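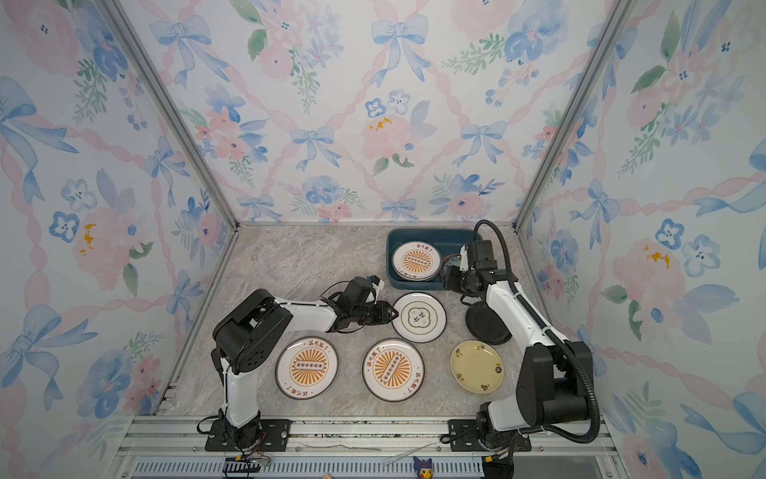
One reader of the first version of this page wrote in to ask how long visitors would really stand and watch two arms sort dishes, and whether the whole thing could be run by a single person. They stay longer than you would guess, and no, plan on two people. One talks and one stays by the stop button.

How to run a plate-clearing demo at an open day

These steps come from the open day we held at the Gresero building in Clolton in March. We had nearly 200 visitors, in groups of up to 8.

What you need

Two arms bolted to the front rail, one on each side
A tub big enough for the plates to lie in
Plates with different prints and rim colors
A rope or tape line to keep people back
A printed card with the running order

Setting up

1. Check the mounting bolts before the doors open. Then run both arms through their full reach at low speed with no plates out.

2. Put the tub at the back of the table. Tape its position underneath so it goes back to the same spot after each group.

3. Lay out the plates with gaps between them. Patterned plates are good for this. People can pick one and follow it, and the talker can say "the one with the orange rays" and be understood.

4. Leave a plate or two in the tub at the start. Visitors get the idea of the job before anything moves.

5. Mark the line on the floor 900 mm from the rail. We had ours closer at first and children leaned on the frame.

Running a session

6. Let the group settle, then start. Talk over the first plate, then stop talking. Most questions come during the second or third.

7. If a gripper misses, let it try again once. After that, pause both arms, say what went wrong and reset. Visitors liked the misses — they asked better questions afterward.

8. Never reach in to straighten a plate while the arms are live. Pause first, every time, even when the group is waiting.

9. Between groups, put the plates back by hand and wipe the work surface. Fingerprints and dust make the plates slide.

Closing down

Park both arms, cut the power at the cabinet and stack the plates last. The Gornutex checklist we use has a line for loose cables at each base. Go through it before you leave.

Updated August 22, 2021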